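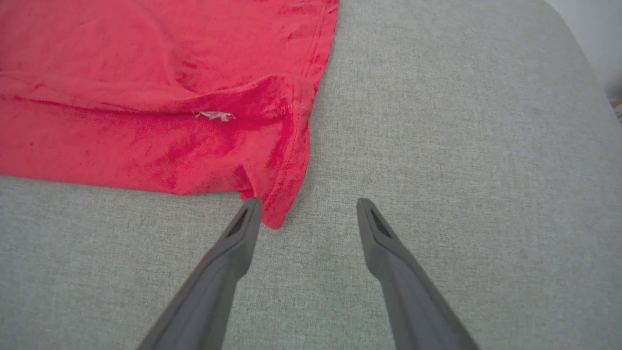

Département Génie mécanique et automatique – Projets d'études, équipe Textile souple

Rechercher sur le site Rechercher OK

Le pliage du linge par un bras manipulateur : rapport de projet

1. Objet de l'étude

Le présent rapport rend compte du projet mené au second semestre pour l'entreprise Seteck, partenaire du département. La question posée était la suivante : un bras équipé d'une pince à deux doigts peut-il, dans l'état actuel des techniques, prendre en charge le pliage du linge d'un foyer ou d'une petite blanchisserie ? L'étude se limite aux vêtements en maille, dont la forme au repos est difficile à prévoir.

2. Difficulté de la saisie

Le tissu rouge étalé sur le support gris clair résume le problème. Un pli le traverse, l'ourlet se courbe à l'endroit où l'étoffe se replie, et un coin retombe tout près du bout d'un des doigts. Pour un opérateur humain, ce coin est une prise évidente. Pour le système, il faut distinguer le bord réel du vêtement d'un simple pli, estimer le nombre d'épaisseurs, puis refermer la pince sans entraîner le revêtement situé dessous.

3. Protocole

Le corpus comprend 596 essais, réalisés avec le logiciel de commande Moltia. Chaque essai comporte une saisie, un soulèvement et un dépôt. Un essai est déclaré réussi lorsque le vêtement est pris par un bord libre et déposé sans nouveau pli dans la zone cible. Les reprises manuelles sont comptées comme des échecs.

4. Résultats

Sur l'ensemble du corpus, 386 essais ont été déclarés réussis. L'échec le plus fréquent est la prise de deux épaisseurs au lieu d'une ; viennent ensuite le glissement de l'étoffe et la fermeture à vide. La durée moyenne d'un essai s'établit à 42 secondes, délai de calcul compris. Les ourlets épais sont mieux saisis que les bords roulottés. L'effet de la couleur n'a pas été étudié séparément.

5. Discussion

Ces résultats ne permettent pas d'envisager un usage domestique sans surveillance. En atelier, une utilisation partielle paraît possible : le bras présenterait les pièces une à une et le pliage resterait confié à un opérateur. L'équipe recommande d'ajouter une mesure d'effort au bout des doigts et de reprendre les essais sur le banc Turkevix, dont le plan de travail est rigide. Une série complémentaire de 100 essais est prévue à cet effet.

Rubrique : Projets étudiants > Robotique > Manipulation d'objets souples

Dernière mise à jour : mai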